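Kestetti two-arm tabletop cell: how I keep mine going

I've had the Kestetti running for 48 weeks now, and I get asked more about looking after it than about buying it, so I've put my upkeep notes on the product page where people can find them. Both arms bolt to the base rail along the front, and the dish rack sits towards the middle of the mat.
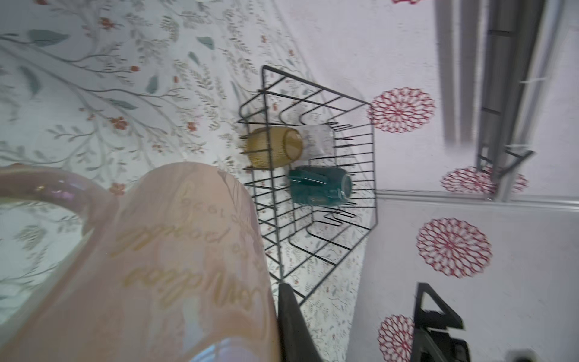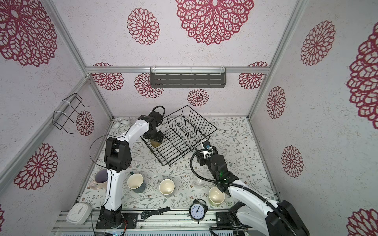
The Kestetti cell at work with the black wire dish rack and the crockery, on the leafy printed mat.

Start with the fingertips. I wipe both grippers before every session, as glazed mugs and smooth glass show up a greasy finger straight away (I learned that with a mug I was rather fond of!). Plain soapy water on a cloth, then dry. If the tips have gone shiny, swap them for the Ziltus pads, part 107, which come in a bag of 4.

Next, the cables. Move each arm slowly through its full reach by hand with the power off and watch the loops as you go. They want enough slack to follow the wrist, but not so much that they snag on the rack. I had the right one too tight for ages and kept blaming the motor, poor thing.

Base bolts get a quick check every month. I snug them up a little at a time, swapping from side to side, and then run the homing routine again. Do the wrist camera last: a soft lens cloth, no sprays, and a look at the picture on screen before you load anything breakable.

The rack does wander over time. I nudge mine back and re-teach the drop point, a five-minute job once you've done it a few times.

Price: £598 for the Utach service kit (pads, bolts, spare cable, hex keys). The arms are sold separately.
Fits: Kestetti cells with the front base rail. Not for the Panicker single-arm bench.
Page updated 22 November 2025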